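Folding blue paper: crease first or score first?
By Jae-hoon Ok, 21/10/2018
1 min read

saker: Plain 80 gsm keeps drifting off square on the long fold. Bone folder or just a fingernail?

Mai_K: Fingernail, then the folder. Score anything over 120.

sinach: Disagree. Scoring thin stock weakens the fibre -- I've folded about 2,000 sheets without it.

Mai_K: I said over 120.

saker: Fair. Current attempt: 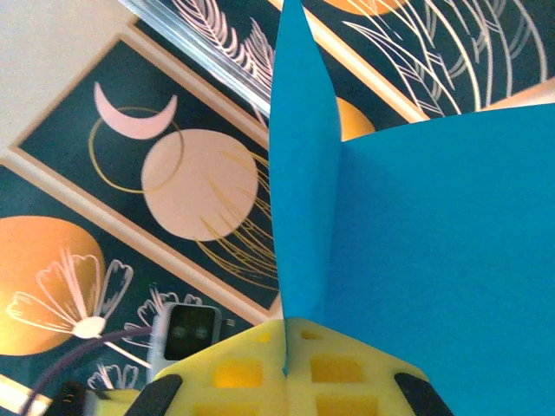

Blue sheet, upright flap against the wide panel.

sinach: Seam is straight. Leave it.

Contact | © Kuletti Paper Forum | Back to top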